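# Gray marks on a white table top that come back after cleaning

**Nayeli Londoño** · posted in Furniture Care

I have a Vikside table with a white top, 30 inches deep, used as a work surface most of the day. It has developed gray smudges in the area where things get set down and slid. They are flat to the touch. A fingernail does not catch on them.

Dish soap and warm water take off perhaps half of the gray. The rest looks gone while the top is damp and is back once it dries. I have also tried window cleaner, with the same result. The label under the top gives the maker and a batch number and does not say what the surface is. I would like to know:

- whether this is dirt in the surface or damage to it
- what can be used without dulling the finish
- whether repainting is realistic if nothing works

The top is 7 years old. No wax or polish has been put on it that I know of.

---

**Teófilo Chambi**

Two different things leave gray marks on a white top, and they need different treatment.

The first is transfer. Metal, rubber feet and dark plastic leave some of their own material behind. It sits on top of the finish and can be removed. The second is fine scratching that has filled with dirt. It looks clean when wet because water fills the scratches and hides them, so your description points to at least some of this.

To separate them, put a lamp at one end of the table, low, so the light runs along the surface. Transfer stays gray from every angle. Scratches show as bright lines from one side and fade from the other.

For transfer:

1. Wash with dish soap and rinse twice. Dry with a clean cloth.
2. Rub with isopropyl alcohol on a white cloth. Test the underside or a back corner first. If color comes off on the cloth, the top is painted or lacquered and you should stop there.
3. If gray remains, use a paste of baking soda and water. Light pressure, straight strokes, 18 strokes at most before you wipe and look.
4. Rinse until the cloth no longer drags.

Skip the melamine foam sponge on anything glossy. It is an abrasive and leaves a dull patch that shows more than the mark did.

Scratches cannot be cleaned out. On a painted top they can be sanded and refinished. On laminate or foil they stay. A desk mat over the worst area is the cheap fix.

---

**Farooqui_2**

hakosance cream cleaner. the white one. worked on mine, don't leave it on too long

---

**Clotstead**

Agree with the lamp test. On repainting: check the edge of the top before buying anything. If there is a separate strip glued along it, paint will probably lift there first, whatever primer is used. I did one in April and the edge was chipping within the month. The flat part held up.

Also put felt or clear pads under whatever gets moved most. Replace them when they pick up grit, or they become the problem.
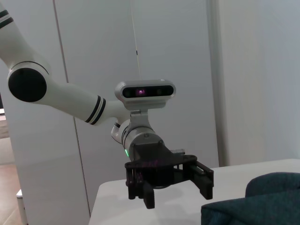
**Filed under: Furniture Care > Tables > White and light-colored tops**

**Nayeli Londoño** · follow-up, 14th February

Lamp test done. Mostly transfer, with a band of fine scratches near the front edge. Alcohol lifted the transfer and no color came off on the cloth. I used the paste on one stubborn spot and stopped at ten strokes. The scratches are still there and I have ordered a mat. The edge does have a glued strip, so I will not be painting it.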